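# Second-hand ball machine throws everything short after the first ten minutes – what to check?

**Tahsin Roy** · posted in Racket Sports > Equipment · September

Hello all. I am looking after the practice evenings at our small tennis club in Drallton, and in spring we bought a used ball machine, a Clurkitz with two wheels and a hopper on top. The seller told us it was used by one family only and it was kept indoors. We paid 660 for it, with the charger and a rain cover. The manual was missing.

My problem is the following. When I start with a full battery, the machine throws nicely, deep, close to the baseline. After ten minutes or a little more, the balls begin to land near the service line. I turn the speed knob up, it gets better for a short time, and then it is short again. At the end of the hour the balls hardly pass the net. The feeding is regular all the time, so I don't think the hopper is the trouble.

What I did until now:

- cleaned both wheels with a damp cloth (they were quite green from the felt)
- charged the battery overnight, two times
- looked at the cables inside, nothing is loose that I can see
- tried it with the oscillation switched off, no difference

The balls are a mixture. Some are from a box of pressureless balls, others are old match balls that members leave behind. Can the balls alone cause this? I would not like to buy a new battery and then find out that it was something else. Our next practice is on Wednesday, and I have promised the beginners that the machine will be there.

Thank you for reading such a long message.

---

**Gayan Weerakoon**

battery. had the same with mine. buy a new one and you are done

---

**Nusrat Ranasinghe** · marked as helpful

Dear Tahsin, I had a similar machine for several years and I have repaired two more for other people, so I will try to answer in some order. My English is not perfect, please ask if a sentence is not clear.

I also think first of the battery, but I would measure before spending money. You need only a simple multimeter. I am supposing that your machine has a 12 volt lead-acid battery, as the older ones normally have. Please read the label to be sure.

1. Charge it fully, take off the charger and leave the battery alone for a few hours. Then measure. A healthy one shows a bit more than 12.6 volts.
2. Run the machine with the wheels turning but without balls, and measure again while it is running. A small drop is normal.
3. Let it work for fifteen minutes with balls and measure once more, again while running.

If the voltage falls to 11 or lower in step 3, the battery is tired and no setting will help you. These batteries suffer very much when they are stored empty over a winter, even indoors, and the family who sold it may not have known this. It can still show a beautiful number when it is resting. That is why step 1 alone is not enough, and many people stop there.

If the voltage stays good and the wheels are slower anyway, then look at the motors. Touch the housing carefully after the session. One motor much hotter than the other is a sign of worn brushes or a bad bearing. You can also turn each wheel by hand with the machine off and the battery unplugged. Both should turn with the same light resistance, and there should be no scratching noise.

About the cables, I would look again. Loose is one thing, but the flat connectors on the battery can be oxidized under the plastic sleeve, and then they become warm and you lose power there. Pull them off, brush them until they are shiny, and squeeze them slightly with pliers before you put them back. It costs nothing.

Now the balls. A mixture will give you a wide spread from ball to ball – one deep, the next one short, and so on from the first minute. It will not make everything slowly shorter through the hour, so I don't believe it is your main trouble. However, I would still separate them. Dead match balls are soft and the wheels grip them differently. My rule is to drop two balls together from shoulder height, one good and one unknown, and whatever stays clearly lower goes into the box for the dog owners. We keep around 100 balls for the machine and I sort them at the start of each season.

Please also keep the balls dry. Wet felt makes the wheels slippery, and the throw becomes short in a way which looks exactly like a weak battery.

For Wednesday, if you cannot get a battery in time, begin with the machine for the beginners while it is fresh, and stop after ten minutes. Short balls thrown by hand are fine for them anyway.

---

**Shafiq Talukder**

I agree with Nusrat in nearly everything. I want only to add something about the wheels, as they were green.

A damp cloth takes away the loose felt but often leaves a smooth, shiny skin on the rubber. On ours I used a fine sanding paper, grit 300 or near to it, and went over the surface very lightly by hand, always with the battery disconnected. Afterwards wipe away the dust. The surface should look matte. Don't do it with the wheels running, a colleague from the Setberg club hurt his thumb like this.

Also check that the gap between the wheels is the same at the top and at the bottom. If one wheel has moved on its shaft, the ball comes out with a strange spin and dives. There is a small screw in the hub for this.

If you finally need a battery, take the old one with you to the shop and compare the position of the terminals. I ordered mine from Wickramasinghe by the measurements only, and the plus and minus were on the wrong sides, so the cable did not reach.

> **Tahsin Roy:** Thank you both, and Gayan too. I measured this evening. Resting it was 12.7, but with balls after fifteen minutes it was 10.9, so I think it is clear. One connector was also quite brown under the sleeve. I cleaned it and ordered a battery with the terminals on the correct side (I checked three times!). Darcy Cloutier from our club will lend me the one from her mower for the practice, it has the same voltage and it fits in the tray.

> **Nusrat Ranasinghe:** Good. Charge the new one after every use, and in winter once per month. With the mower battery please look that it cannot tip over.
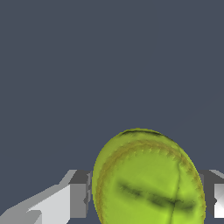 *Reading time: 5 minutes*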